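Clelladport Home Repair and Lending Project
Progress report to the Venter Fund, covering the months up to January
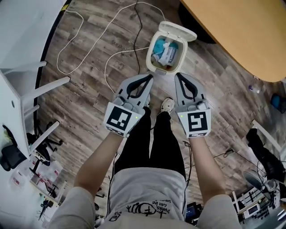
A small white lidded container on the wood-plank floor.

Dear Theresia,

Thank you for your patience while we pulled this together. I know you asked for something short, and I did try, but it has been a full stretch of months and there is a good deal I'd like you to hear about.

The lending side first, as that is where most of your grant went. We now have 122 households signed up to borrow tools, and the waiting list for the floor sander is longer than I'd like (it went out every weekend in the fall and came back twice with a torn belt). Marthinus Radebe has set up a simple booking sheet by the front counter, with a carbon copy that goes home with the borrower, and late returns have dropped a good deal. We bought the second extension ladder we mentioned in our last letter, along with a tile cutter and two moisture meters. The meters have been far more popular than any of us guessed, mostly with people in the older row houses down by Ilitz Street, where the ground floors have always been damp.

The repair classes took longer to get going. We had planned to open with plumbing, but our teacher moved away in the summer and we lost six weeks looking for another. Lesego Naidoo very kindly stepped in and started us off with window sashes and door frames instead, which suited the colder weather anyway. We have now run five evening classes, each starting at 6:30, and the plumbing course is back on the calendar for spring. People tend to stay on afterward over coffee, and a fair amount of the advice gets passed around then, including a long and quite heated talk about caulk that I wish I had written down!

On money, we are close to plan. We have $2,261 left in the equipment line, and with your agreement we would like to spend it on a dust extractor for the workshop and replacement blades. Rent and insurance came in as expected. Printing went over, and that is my doing, as I ordered the class flyers before the plumbing dates changed and they all had to be done again. We covered the difference from our own bake sale and will not be asking you for it.

There is one thing still unsettled. Our lease on the storage unit behind the Flolik building ends in June, and the owner hasn't told us whether he will renew. Rajeshwari Bangera is looking at a smaller space nearer the bus line, and I will write again when we have a figure for it.

You are welcome to visit any time, and we would love to show you the new shelving.

With warm thanks from all of us,

Naomi Kioko
Project Coordinator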